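How Does Glue Stick to Things?

When I was seven I glued my thumb to a model boat. I had to walk into the kitchen with the boat hanging off me and ask my dad for help, and while he sat there with a bowl of warm soapy water (it took ages!) I asked him why glue was sticky. He said, "Because it's glue." I wasn't happy with that, and I bet you wouldn't be either, so let's do better.

First, put your hand flat on a table and lift it up. Easy. Your hand and the table didn't stick, even though they were touching. Except they were hardly touching at all! If you could shrink down until you were smaller than a speck of dust, you'd see that your skin has ridges and valleys, and the table has bumps and scratches all over it, even if it feels smooth. Two bumpy things only meet at the very tips of their bumps. The rest is air.

Now think about something runny, like honey. Honey doesn't care about bumps. It slides down into every tiny valley and fills it right up. Most glues start out runny for the same reason. When a glue spreads out nicely over a surface, scientists say it "wets" the surface, even when there's no water in it.

Once the glue is that close, something wonderful happens. Everything is made of tiny bits called molecules, and molecules pull on each other a little when they get very, very close. One pull is so weak you'd never notice it. But there are more molecules under a drop of glue than there are grains of sand on a beach, and all those little pulls add up.

Then the glue has to go hard. White school glue does this by drying: the water in it floats off into the air or soaks into the paper, and the sticky part stays behind. Super glue does it another way. It gets hard when it meets a tiny bit of water, even the dampness in the air or on your skin. (So that's what got my thumb.) Hot glue is just melted plastic that turns solid again as it cools.

And some sticky stuff never goes hard at all. The sticky side of tape stays soft and squishy forever, or at least for a good long time. You press it, it squishes into the bumps, and it holds. That's why the instructions on a sticky hook always tell you to push hard.

Lots of things get held together without any glue, too. Screws and bolts squeeze two parts tight, and you can undo them later.
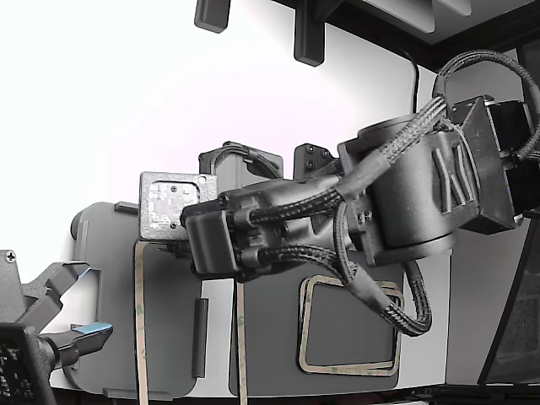
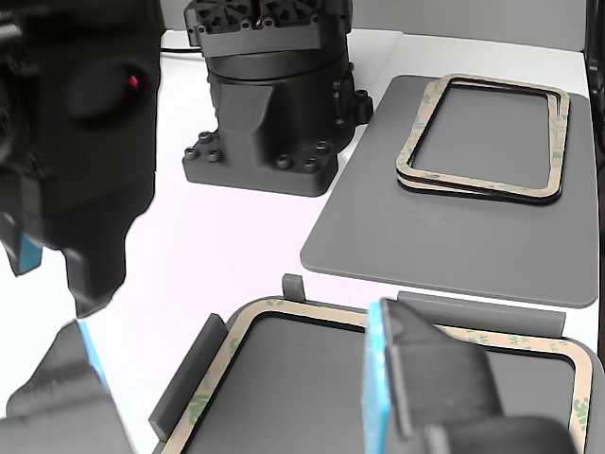

Gray plastic parts, and in the middle picture rubber frames with sticky backing. 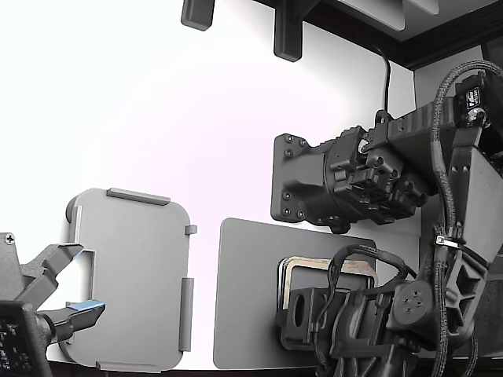
So how do you pick? I asked my friend Bongani Zwane, who mends chairs in a little shop in Brornunberg, and he asked me a question back: "Will you ever want to take it apart?" If the answer is yes, he uses screws. If it's no, he reaches for wood glue. He has 87 clamps hanging on his wall, and he says he's always one short.

Bongani also told me that people have been using glue for much, much longer than they've been using screws. Long ago, people heated birch bark to make a black, gooey tar, and they used it to fix stone points onto wooden handles. Later on, people boiled up animal skins and bones to make glue for furniture. It smelled terrible, and some violin makers still use it today! They like it because a bit of warmth and water will loosen it again, so an old violin can be opened up and mended.

Animals make glue as well. Mussels live on rocks where the waves crash over them all day long, and they hang on with little threads that have a sticky pad at the end. Their glue works under water, and that's really hard to do. Try sticking a piece of tape to something in the bathtub and you'll see what I mean.

Geckos are even stranger. A gecko can run up a window with no glue on its feet at all. Its toes are covered in hairs, and each hair splits into even tinier ones, so small that they get right up close to the glass. Remember those little pulls between molecules? The gecko is using them with nothing runny in between. To let go, it just peels its toes up.

Something to try at home

You'll need three strips of clear tape, a clean plate, and some flour. Stick the first strip to the plate and pull it off. Feel that tug? Now dip the sticky side of the second strip in flour, shake it, and stick it down. It'll hardly hold, because the flour is keeping the sticky part away from the plate. For the last one, wet the plate before you press the tape on. What does the water do?

My neighbor's son, Themba Shabalala, tried this with butter on the plate too. He would like you to know that it was messy and that you should ask a grown-up first.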